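Bench notes: egg week, and which fingers we are keeping

Sat 30 November

Quick one this time as the big report is late and I am writing this between runs. If you only want the answer: the Maltus fingers stay on for now, the Proris set goes back in the drawer, and the controller question is still open. The rest is for those who asked for detail, and for the three groups who want to borrow the cell in the new year.

Why eggs again

Because the eggs found out more in a morning than the foam blocks did all through August. Foam forgives everything. Squeeze it too hard, it comes back. Come in crooked, it shuffles over. An egg rolls away, or it goes crunch, and either way you know. They are also cheap, all a bit different, and the shop on the corner sells them by the tray. We did talk about ceramic dummy eggs. Too heavy, too slippery, and they chip.

The job is simple enough to say. Pick from a clear box, place in a tray. The box is the nasty part. The eggs lie any old how, touching each other, touching the walls, and a finger has to go down between two shells before it can close on one. The tray is kinder as long as the wrist is turned the right way when it gets there.

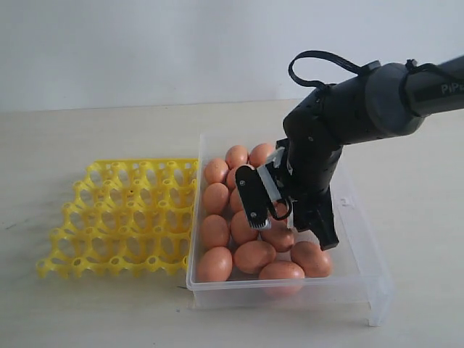 Going in for a pick from the clear box, yellow tray still empty.

A word on the box. Clear plastic was a deliberate choice and a lot of people have moaned about it. The depth camera hates it. Walls come and go in the point cloud, and when the light is coming in low you get a ghost wall a little way off from the real one. We could swap in a cardboard box and the numbers would look lovely. But the partners at Zornport pack in clear boxes, so clear boxes it is.

The fingers

Two sets on trial, same arm, same table, same script.

Proris set - soft pads, wide, nice to look at. Very gentle. Could leave an egg in them over lunch and no harm done. Trouble is the width. In a full box there is nowhere to put them. They push the neighbours about, the neighbours push back, and by the time the pads close the egg has turned and you have it by the pointy end. Fine once the box is half empty. Then they are actualy the better of the two, which is annoying.

Maltus set - hard, slimmer, less fuss. Gets down into the gaps. Needs the force limit set with care and needs it set again whenever somebody swaps the fingers over and forgets to re-home. (Please re-home. There is a sticker on the pendant now.) First day we cracked more than I would like to admit. After the force limit came down it settled, and the cracks since then have nearly all been on approach, finger landing on top of a shell instead of beside it. So that is a seeing problem and I am not blaming the fingers for it.

We ran 200 picks with each set. That is not a lot. Enough to choose what stays on the arm over the winter, not enough to print a table and have people quote it back at me. Plan is 1000 each before the report, and if the egg budget holds, 2000.

One more thing on fingers. Shell dust. It gets on the gripping faces and you don't notice until eggs start to slip. Wipe with a damp cloth every time the box is refilled, dry, carry on. Do not use the solvent wipes, they are for the rails.

The cameras

We went back and forth on this one all week. Fixed camera over the table, or small camera on the wrist, or both.

Fixed camera sees the whole box and knows which egg to go for. Then the arm comes down and gets in its own way, and for the last bit you are working from memory. Wrist camera is the other way round. Poor at choosing, very good at the end. You get your own fingertips in view the whole time, and that sounds like a waste of picture until you have tried lining up without them. 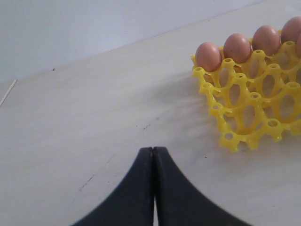
Wrist camera view: closed fingertips at the bottom, eggs along the back row of the tray.

For placing I would not go back. The tray has posts with hollow tops and the gaps between them are open, so the table shows through, and the fixed camera got muddled about what was tray and what was table. Close up from the wrist it is much easier. The yellow helps too. Brown on yellow on a pale table, you could nearly do it with a colour threshold, and for one afternoon we did.

Downsides of the wrist camera, so you don't think I am selling them:

- only ever sees part of the tray, so something else has to remember which cups are full
- blurs close up, the lower bit of the fingers is always soft
- cable. Always the cable. Leave slack or it will pull at full wrist turn, leave too much and it catches
- shows every speck on the table, and the detector once tried very hard to pick up a crumb

Answer for now is both. Fixed one to choose, wrist one to finish. Hand over between the two happens a hand's width over the box. It is a hard switch at present and there is a small twitch when it goes. Blending is on the list.

Tray order

We fill from the back row forwards. Tried front first and the fingers had to reach over eggs already placed, clipped one, chased it along the table. Back first and the way in stays clear. Eggs go down on their sides. Standing them up would be nicer for packing but needs a turn in the air and I want plain placing to be boring before we add anything.

Worth knowing - the tray is light and it slides. If a finger catches a post on the way out the whole thing shifts and every stored cup position is wrong from then on. We have the wrist camera look again before each place now. Costs a little time. Double sided tape was suggested and may well win.

Controller

Short section as we are not done. The old controller does what it is told but the force reading comes in late, so by the time it says stop you have stopped a bit too far on. The Eberhard one on loan is quicker and you can feel the difference with your hand between the fingers (gripper on low, obviously). Against that, the software has fallen over on us more than once, always at start-up, and the manual is thin. It has to go back after 2 more weeks. If anyone reading has run one with a wrist camera on the same network please write in, I think ours are fighting over bandwith but can't prove it.

Lab housekeeping

Cell is booked solid until the break. Evenings are free if you have had the safety talk.

Cracked eggs go in the lidded tub, not the sink. The sink still smells.

If you move the lamp, move it back. There is tape on the floor for it. A whole morning of runs went in the bin over that lamp.

Anyone wanting the pick script, it is in the shared folder under eggs, take the newest one. The one called final is older.

Next time: the same box with mixed sizes, maybe white eggs if I can find them, and whatever we decide on the controller.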